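Search this site Enter keywords Search

Womine Shire adopts new kerbside collection timetable

Womine Shire Council has adopted a revised timetable for kerbside waste and recycling collection, to take effect in July. The changes apply to all residential properties in the township and to rural properties on the Goltden Road route.

Under the new arrangements, recycling will be collected fortnightly and general waste weekly. Garden organics, at present collected once a month, will move to a fortnightly service in the weeks between recycling collections. Collection for the township will remain on Tuesday. Residents are asked to have bins at the kerb by 6 am.

The council considered a report on the service at its ordinary meeting, together with 134 written submissions received during the public exhibition period. Of these, 82 supported a more frequent organics collection. Other submissions raised the noise of early morning trucks, the width of the laneways behind the main street and the cost of replacing damaged lids.

In response, the council has directed that trucks not enter the laneways before 7 am. The fee for a replacement lid will be reviewed as part of the next budget.

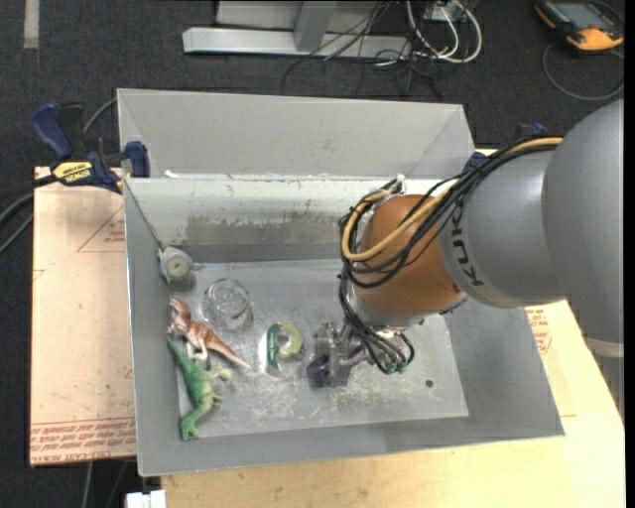 The collection contract has been awarded to Fondaner, which has held the rural portion of the service under the previous agreement. The new contract runs for 3 years, with an option to extend by mutual consent. Material from the yellow-lidded bins will continue to be taken to the Mujić transfer station, where opening hours for the public are unchanged.

A total of 2000 new organics bins will be delivered to households before the timetable begins. Properties that already have a green-lidded bin in good condition will keep it and will not receive a second. Residents who do not want an organics bin may decline delivery in writing, although the annual waste charge will still apply.

The council reminds residents that soft plastics, nappies, batteries and garden hoses cannot be placed in the recycling bin. Batteries may be left in the collection tube at the library during opening hours. Bins found to contain these items may be tagged and left unemptied until the next scheduled collection.

A printed calendar showing collection weeks for each street will be sent with the next rates notice. Copies will also be held at the council's customer service counter and at the Goltden Road general store. Residents who need help moving bins to the kerb because of age, illness or disability may apply for the assisted collection service at the counter or by telephone.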